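# One login for everything on Hilleo? Confused about what carries over

**celina_dudek** wrote:

Hi everybody, I hope this is the right section. I've had a Tuden account for years, mostly for games and the odd wallpaper, and last week my phone started nagging me to "move to Hilleo." I did read the help page, twice even, and I still can't work out whether Hilleo replaces Tuden or sits on top of it. Do I keep my user name? Do my saved contacts come along, or only the things I've paid for? I have 290 contacts in there, a good many of them from my mother's old address book, and I would really hate to type those in again!

Thanks in advance to anyone with the patience.

---

**k_rotich** wrote:

Welcome, Celina! It confused me too, so don't feel bad. Hilleo is the sign-in, and the store, mail and backup all hang off it. Tuden is still its own thing for now (games, scores, friends list), but you can link it. Go to Settings, then Accounts, then Link a service, and type in your Tuden name and password. Your purchases show up under My Items, usually within a few minutes.

Your Tuden user name stays as it is inside Tuden. On Hilleo you'll have to pick one, and if you're lucky yours is still free. Mine wasn't, and I ended up with a number on the end like it's the old days of email.

Contacts are separate. You want to run Sync once, by hand, before you link anything.

---

**Stella Sang** wrote:

> You want to run Sync once, by hand, before you link anything.

I'm going to disagree with you there, Kimutai, and I say it with affection. I linked first and synced after, on two phones, mine and my sister's, and everything came through fine. If you sync first you make a backup under the old account, and then Hilleo sees the phone as a second source and you get doubles of every single person. My sister-in-law did it that way and had two of everyone, herself included.

Celina, whatever order you choose, please export the contacts to the memory card first. Contacts, Options, Copy all. Then it doesn't matter which one of us is wrong — you can always go back.

---

**k_rotich** wrote:

Doubles are easy enough to merge, though. Missing people aren't. I'd still take the doubles any day, but yes, yes, yes to the memory card.

---

**jyoti.awasthi** wrote:

Can I add a small thing about the store? If you bought anything with the old prepaid credit, spend what's left before linking. Mine didn't move over. I wrote to support and got a very kind answer five days later saying the credit "remains valid on Tuden," and that's lovely, except there was hardly anything I still wanted on Tuden. I bought a fishing game. I have to say I've grown fond of it.

Also, Hilleo Mail is optional, whatever the setup screen makes you think. There's a little gray Skip at the bottom and it's easy to miss. I'd skip it unless you really want yet another address to look after.

---

**oduor_r** wrote:

I'm with Stella on the order, for what it's worth, but I think you're both describing different versions. On the older firmware the Sync button backs up to Tuden, and on the newer one it goes straight to Hilleo. Check under About phone. If the Accounts menu has a Hilleo logo at the top, you have the newer one and can link whenever you please.

And a grumble while I'm at it: why does the password need a symbol when half the phone keypads bury the symbols three menus deep? Choose the exclamation mark, Celina. It's the first one in the list on mine.

---

**celina_dudek** wrote:

You're all so kind, thank you! I checked and I do have the logo, so I copied everything to the card like Stella said, linked, and then synced. All the contacts are there. One cousin has turned up twice, so I suppose everyone gets to be a little bit right.

My old user name was taken, of course. I'm celinadudek_tuden now and I'll just have to learn to live with it. I skipped the mail. I haven't touched my prepaid credit yet — Jyoti, what is the fishing game called?

My picture album came over too, so I tried the Share button, and it let me post straight into the thread.

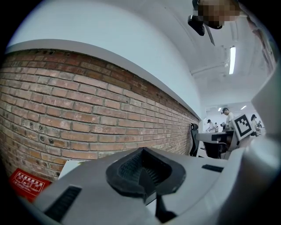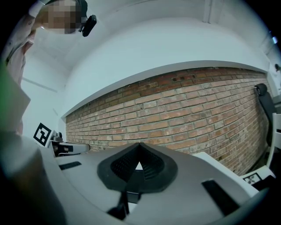 *Brick wall in both, light pink shirt in the second. Posted with Hilleo Share.*

---

**jyoti.awasthi** wrote:

So Share does work here! I'd only ever managed to get it to send to email. The game is under Sports, on the second page, and it has a green fish for an icon. I can't get at the full name just now, my phone's on the charger upstairs, but I'll come back and post it tonight.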